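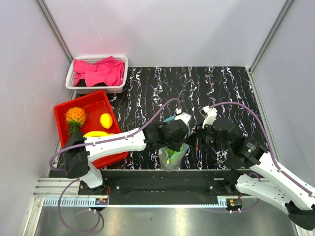 Caderno de oficina, tinturaria
23/09/2024

Ensaio de solidez à lavagem, lote Calar, algodão cardado, corante reativo bifuncional. Continuação da série iniciada pela Serena.

Banho a 60 °C, relação de banho 1:20, sal em duas adições. Carbonato só depois de estabilizar a temperatura. A Hala sugeriu dividir também o álcali; fica para a próxima série, não quero mudar duas variáveis ao mesmo tempo.

Tempo de fixação: 44 min. O lote anterior (Usby) levou mais e saiu com o tom ligeiramente deslocado para o azul. Não sei se é do tempo ou da água. Dureza não medida nesse dia, falta na folha.

Amostra 113: tingimento uniforme, sem marcas de dobra. Ensaboamento a quente, dois enxaguamentos a frio. A água do segundo saiu ainda com cor. Repetido.
Amostra 119: manchas claras junto à ourela. Suspeito da preparação: teste da gota feito depois, absorção lenta nessa zona, portanto descrude incompleto. Não é defeito do corante.

Nota para o Amedeo: a balança da bancada do fundo deriva depois de ligada. Esperar que estabilize antes de pesar corante. As pesagens da manhã foram feitas na outra.
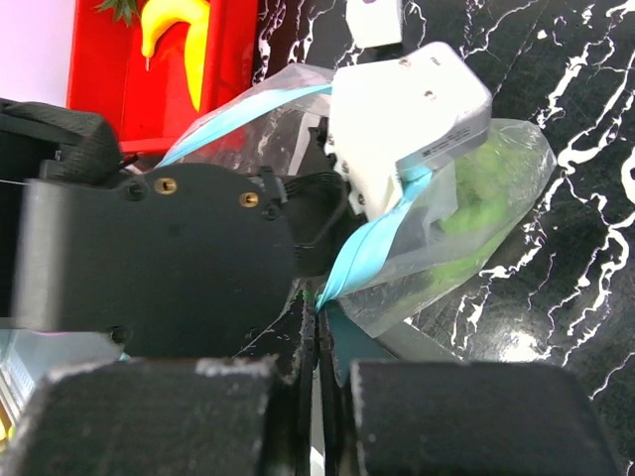
Manchamento do tecido testemunha: algodão 4, poliamida 3-4, lã 4-5. Avaliação minha e do Ignacio, em separado, na cabine de luz, D65. Divergimos meio ponto na poliamida; registado o valor mais baixo.

Alteração de cor da 113: 4. A 119 não foi avaliada, a superfície não permite leitura com critério.

Fricção a seco 4-5, a húmido 3. O valor a húmido é fraco para o que a Cirillo pede. Hipóteses: corante hidrolisado por remover, ou profundidade de tom excessiva para este fio. Verificar primeiro a remoção, é mais barato. Um ensaboamento adicional com o mesmo detergente, depois nova fricção sobre o mesmo provete condicionado.

O fixador catiónico da Gornus resolveria talvez a fricção, mas já vimos perda de solidez à luz com ele em dezembro. A Dayana tem essas folhas. Pedir cópia antes de decidir.

Pendente:
- medir a dureza da água de entrada
- repetir o descrude da 119, com molhante novo
- fricção a húmido da 113 após ensaboamento extra
- etiquetar os provetes guardados na gaveta de baixo, há dois sem número de lote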